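Knitwear Sorting and Folding, Gallery 3

Dreder Textile Room, July. Photo page with notes on handling.

The Dreder room takes in used knitwear and prepares it for resale or for yarn recovery. Items arrive mixed by size and fiber, and each one is checked, folded and placed on a shelf. The July intake ran to 38 pieces. Of these, 31 were graded for resale, and the remainder went to the Alside bench, where usable panels are unraveled and the yarn is wound onto cones.

Color-blocked pieces are logged on a separate sheet. They carry more joins than a single-color garment, and each join is checked on both faces. The joins also affect the fold. A seam that crosses the body at an angle will pull the stack out of square if it lands on a fold line, so the fold is moved to one side of it. 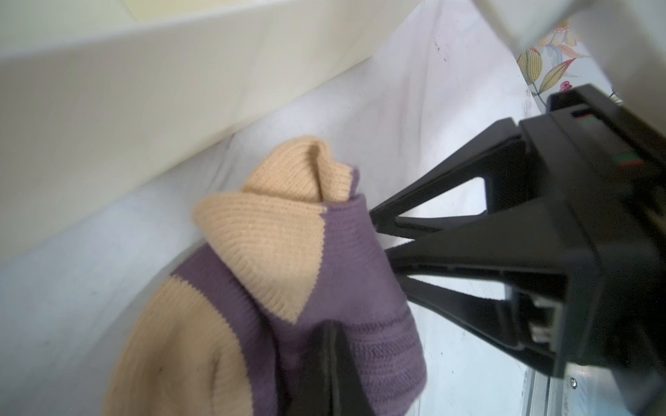
Photo: Kęstutis Mockus / Dreder Textile Room

Knit garment in purple and tan, bunched on white fabric. The tan ribbing at the top is folded over into a peak and meets the purple panel along a diagonal seam. A faint dark smudge shows on the tan section at lower left.

Notes on grading

Marks on pale yarn are recorded before any cleaning is tried. The entry gives the panel, the distance from the nearest seam and whether the mark shows on the inside face. Purple and other mid-tone yarns are checked a second time under the side lamp, which brings out pulled stitches that overhead light tends to flatten.

Ribbing is tested by hand. The rib is stretched to one and a half times its resting width, held for a count of five and released. Ribbing that returns to its original width passes. Ribbing that stays wide is marked "R" on the tag, and the piece drops one grade.

Notes on folding

Lay the piece face down and bring the side edges in to the center line. Sleeves go flat along the back, with no cuff past the hem. Fold the body in thirds from the hem up. Thick ribbing stays on the outside of the fold — pressed inside, it leaves a ridge in the layer above it.

Stacks are kept to ten pieces for fine gauge and six for heavy gauge. Shelf tags face the aisle.

Storage

Graded stock goes to the Biston shelving on the north wall. Pieces waiting for a second check stay in the Marín trays, 2 to a tray, with paper between them. Nothing is hung. Knits on hangers stretch at the shoulder, and the measurements on the tag are then wrong.

Grading sheet and tag codes by Ramiro Escobar. Gallery 2 covers woven shirts and table linen.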